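Laces first, then glue: a canvas shoe mender in Wavcombe on what is worth saving

The shop is on the lower end of Groltwood Street in Wavcombe, between a dry cleaner and a place that sells fishing line. It repairs canvas sneakers and not much else. The owner learned on leather boots, gave them up nine years ago and says she doesn't miss the polish. I went in at eight in the morning, before she opened, and we talked at the counter while she sorted the day's tickets.
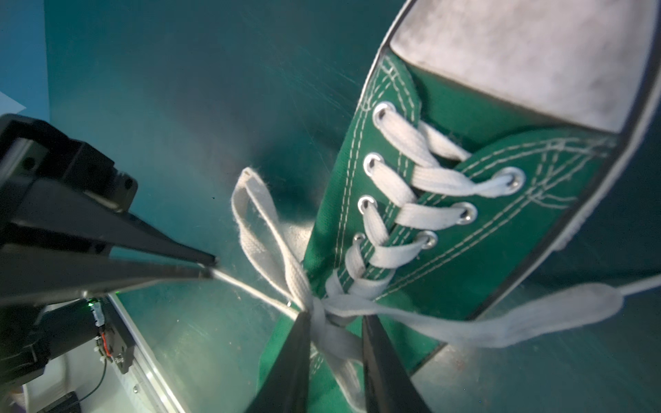
Joanne Tebbit
Staff writer, Nurkton Weekly

"Most of what comes in here is a lace problem," she said. "People think it's the shoe. They say it feels loose, or it rubs at the heel. I take the laces out and put them back in properly and they walk up and down on the mat, and that's the job done."

She doesn't charge for that. She charges for laces, which are 68 cents a pair for plain white cotton, and for anything that needs a needle or glue. In June she took in 341 pairs, her busiest month so far. A lot of them were for summer camp.

I asked what she looks at when a shoe is put in front of her. She said the eyelets. "Metal ones hold up. What gives way is the canvas around them. If somebody has been pulling hard on the top pair for years, you get a little oval where there should be a circle. Then the eyelet turns in the hole, and then one day it drops out." She can set a new one in a couple of minutes if the canvas is still good. If it isn't, she stitches a patch behind it first and the customer waits until the next day.

Stitching comes second. Canvas uppers often have double rows of thread along the eyelets, and she runs a thumbnail down them to find breaks. "One row gone, you have time. Both rows gone in the same place, don't wear it to the store, bring it here."

The toe cap is what customers ask about most and what she cares about least. A gray, mottled toe on an old sneaker is only dirt and wear, she told me. She will clean it with a stiff brush and dish soap if asked. She won't use bleach, having seen it turn rubber yellow on shoes that people had already tried to clean themselves.

We got on to knots, a subject she has opinions about.
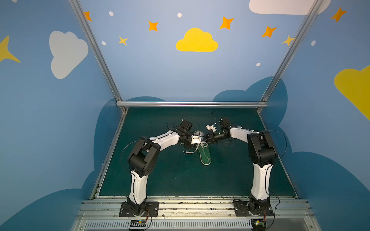 Tying a bow is something most adults haven't thought about since they were five, she said, and a good number of them do it in a way that comes undone. The usual fault is crossing the first half of the knot and the second half in the same direction. What you get is a granny knot, and the bow tends to swing around until it points at the toe and the heel. Uneven ends are the other thing she sees. On a sneaker like the green one, with loops lying over the middle of the shoe and a loose end curving out to the left onto the work surface, she would want to check the lengths before blaming the knot. "You even them up at the bottom, at the first two holes. Everybody tries to fix it at the top. You can't fix it at the top."

Her method is the ordinary one, done slowly. She threads from the toe, pulls each cross snug but not hard, and keeps flat laces flat. That last part takes the time. A flat lace that twists under itself makes a ridge on the tongue, and in a thin canvas shoe you feel it by noon.

She teaches it to children on the mat by the door, with the shoe off the foot and the toe pointing away from them. I asked why the shoe was off. "A foot moves. And they can't see past their knees." She starts them on one sneaker and doesn't bring out its partner until they can do the first one without looking at her. Some take ten minutes and some come back four times. Parents, she said, should bring a snack and sit down.

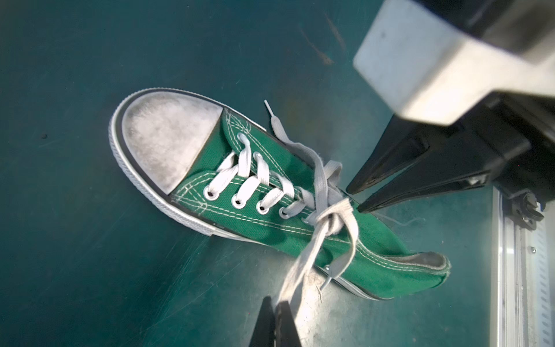
Green canvas low-top with a scuffed toe cap, silver eyelets and a frayed lace.

On fraying she was brief. Cotton goes fuzzy along the edges long before it breaks, and a bit of fuzz even helps a knot grip. She replaces a lace when it is thin in one spot, usually where it bends through the highest eyelet, or when the plastic tip is gone and the end won't go through a hole. A missing tip can be patched with clear tape wound tight and cut at an angle. She does this for people who like the laces they have.

Loose threads should be cut. "Never pull one. You don't know what it's attached to."

There are shoes she turns away. If the sole has come off along the whole inner side she will usually say no, and the same goes for a lining worn through at the heel with the padding showing. She keeps a ledger under the counter, a thick one with a split spine, and the last ticket number written in it was 2,836. She didn't have a figure for the refusals. She doesn't write those down.
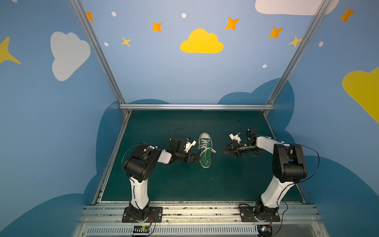 The glue she uses comes from Panganiban Supply, in gray cans, and she has stayed with it through two price increases. It has to go on both surfaces and sit for a quarter of an hour before they touch. Customers call while it is sitting and ask if the shoes are ready. She has taken to telling everyone the following afternoon – even for small jobs – and the phone is quieter now.

For storage she recommends leaving the laces loose, so the tongue can air out, and keeping shoes off a radiator. Washing machines she puts up with. "Cold water, laces out, in a pillowcase. Then stuff them with paper and leave them be. If you put them in the dryer, I'll see you next week."

By then it was close to nine and there was a man outside holding a bag with both hands. She turned the sign around, let him in and asked him whether it was one shoe or two. It was one. She had the lace out of it before he'd finished explaining.

The shop opens at nine and closes at four, with an hour off for lunch. Cash or card.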